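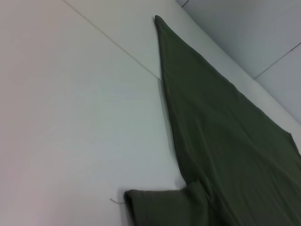
Fig. 1. Wrist camera view of the green cloth, with one flap turned back on itself.

Teaching the arm to fold: what I got done this term

So my half of the Lindcombe project was the demos. The idea is simple enough: I drive the arm by remote control, it records what I do, and later a policy tries to copy me. I used the Jernon hand controller and logged everything through Brendeo, our lab's recording software (which crashed on me 3 times, always on a Friday).

I'd planned on 64 demos and ended up keeping 40. Most of the ones I tossed were my own fault. I'd grab the cloth, lose track of how high the gripper was, and drag the whole thing sideways across the table. Folding a tea towel at home takes me two seconds, but doing it through a controller with no sense of touch is a whole other sport!

The wrist view was my biggest headache. Up close you get a lovely look at the creases, but the near end of the cloth runs right out of the picture, so I was guessing where the other corners were. Colour helped a lot. Olive green on a white table is easy to pick out, even when the focus goes a bit soft. There's a stray thread in Fig. 1 too, beside the flap, and I'd like to know if the policy pays any attention to stuff like that.

I also tried 18 demos moving the arm by hand, using the Hegedűs method from our second-year labs. They felt way smoother to do, but my sleeve kept wandering into the shot, so I've left them out of the training set for now. Next term I want to redo those with my sleeves rolled up, and start each one from a different crumple.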